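Subject: Re: [oltdale-kitchen] Boards and counter, what stays out
From: Ridwan Osman
To: oltdale-kitchen list

Replying to the message from last night because two different things got mixed together in it and I would like to keep them apart. The earlier message is quoted so people who joined in September can follow.

> I went through the kitchen after supper and I think we are
> leaving too much out. The pale board with the cord has been
> on the counter every time I come in. Can it go back on a hook
> when it isn't in use? Also I would like to know if we are
> allowed to put hot pans straight on the stone. I was told yes
> by one person and no by another. And please can the person
> who ordered from Fetden say what we paid for shipping, as I
> need it for the sheet.
> Jaunzems

First the board. It is out most of the day because most of the small work gets done on it, and if it goes on the hook it comes off again ten minutes later. I have no objection to it hanging overnight. What I do object to is it going up damp with its face against the tile, which is how the last one got the black line along the bottom. Stand it on its long edge until it is dry on both sides, then hang it.

The second use of the board is as a place to put things down. I have been setting the shiny metal piece with the cone-shaped base on it, wide end down, and I'd like that to be the habit for everybody. The stone is polished and metal that gets dragged across it leaves gray marks. They come off, but it takes a paste and some rubbing. On wood there is no mark and no noise either. 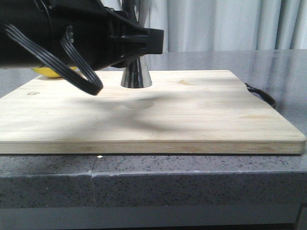 Jaunzems wrote back to me off list that wood is fine for setting things down but the same board should not then be used for bread, and asked for a second one to be kept only for that. I agree with this. We have the old board from Skavurano in the lower cabinet, the one with the split near the handle. The split is dry and has not moved in a year. It can be the putting-down board and the pale one can be kept for food. I will move it up to the counter this week unless I hear otherwise by 8 in the evening tomorrow.

Now the stone. No hot pans on it. I know it is sold as heat-proof and I know people do it at home. The seam is the weak point. The filler in a seam is a resin, it does not like heat, and a repair at the last place I worked cost 466 for a piece shorter than my arm. Use the trivets. There are two in the drawer left of the stove and one behind the flour.

For cleaning, these are the steps I use:

Brush off the crumbs dry, with the small brush.
Wipe with warm water and a drop of dish soap.
Wipe again with plain water.
Dry with a towel, going the long way of the counter.

Drying is the part that gets skipped. A polished top shows every streak when daylight comes through a curtain, and with the speckled pattern you can miss a spill completely until you put your sleeve in it. Look at it from low down, toward the light, and you will see what you missed. Please do not use vinegar or the lemon spray. The sealer was put on when the counter went in and nothing has been done to it since, and acid takes it off.

Oil for the boards: the bottle is under the sink, the one with the blue cap. A tablespoon on a rag is enough for one side. Do the edges as well, including the wavy side, where people tend to stop short. Leave it overnight and rub off what is left in the morning. I paid 19 for the bottle and it should last us until spring. 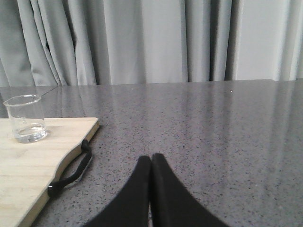
The pale board on the speckled counter, cord on the curved side.

About the cord. If it starts to fray, please don't tie another knot in it. Tell me and I will put in a new one. I have a length of the same thickness.

The Fetden order was not mine. I think it went through in the summer with the shelf brackets, and the receipt should be in the folder on top of the refrigerator. If it isn't there, ask on the list.

One more item, unrelated. The lower cabinet door is rubbing again. I have tightened the top hinge and it helped some, but the screw hole is worn and it will need a plug and glue. Until then lift it a little as you close it.

Ridwan

--
oltdale-kitchen mailing list
To leave the list, send a blank message with "leave" as the subject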